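Eating round the harbour, February

Quick one this month, been run off my feet and the laptop is on its last legs. Sorry to those who wrote in asking where the January round-up went. There wasn't one. Had a cold, couldn't taste a thing, no point.

So. Brullska first, as half of you have been on at me to go. Finally did, Tuesday lunch, 8 tables and only two of them free when I got there at ten to twelve. Soup buffet plus bread. Two soups that day, salmon and a roasted carrot one with ginger. The salmon is the reason to go. Big lumps of fish, plenty of dill, potatoes that still have a bit of bite. Carrot was fine, bit sweet for me. Bread is dark, sticky, malty, baked in the back, and they don't mind you going up again. I went up again. Twice.

Coffee included, which is getting rare. Weak though. Take it as a warm drink and move on.

Jouko Harju is doing the cooking there now, some of you will rememeber him from the old place by the bus station with the meatballs. The meatballs are back, Thursdays I think, ring first. He says he hasn't touched the recipe and I belive him, my neighbour had them and came home very quiet and happy.

Rautiainen next. Mixed. Went with four others for a birthday, evening, booked. Starters lovely – pickled herring three ways, the mustard one especially, and a beetroot thing with goat's cheese that we all fought over. Then a very long wait. Then mains, and the whitefish was dry on two plates and perfect on the other three. Same kitchen, same table, same minute. Odd. They took one off the bill without us asking so fair play to them. Came to 76 each with wine and a shared pudding, so for a birthday, yes, for a normal night out, no.

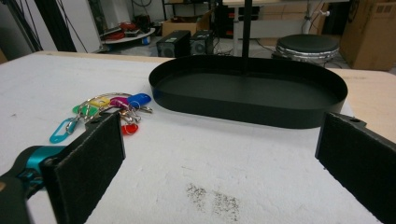 Pudding was a cardamom bun and butter pudding by the way. Order your own, don't share. Mistake on our part.

Drillik, the grill window down past the ferry steps. Was closed for the holidays, open again, new hatch, same queue. Pork skewer and chips still the best thing on the board. They've put the garlic sauce up to an extra charge and people are grumbling about it. It's worth it. The veggie burger is new and I'd leave it a while, mine fell apart and tasted mostly of bun. Open till 2 at weekends, handy. Wrap up warm, no seats, and the wind comes straight off the water at you.

Flarier – cakes, top of the hill, pink door. Niilo Kettunen has taken on the mornings and opens at 8 now, much better for anyone on the early shift. Had the almond slice and a runeberg tart. Tart was properly boozy and the jam was sharp, not that gluey stuff. Almond slice a bit plain but very fresh. Tea comes in a pot, a real pot with enough for three cups, hurray. Cards only so don't turn up with coins like I did, had to borrow off the lady behind me (thank you, if you read this, I owe you a tart).

Oh and several emails about the Thai place next to the chemist. Yes it's shut, no I don't know if for good. Paper over the windows and a phone number that rings out. Will miss the green curry very much if so.

Next month, pancakes and hopefully the new noodle bar if it opens when it says it will. Tips to the usual address please, and do say what you ate, "it was nice" doesn't help me much. Anyone who knows where to get decent rye crispbread on this side of the bridge, write to me first.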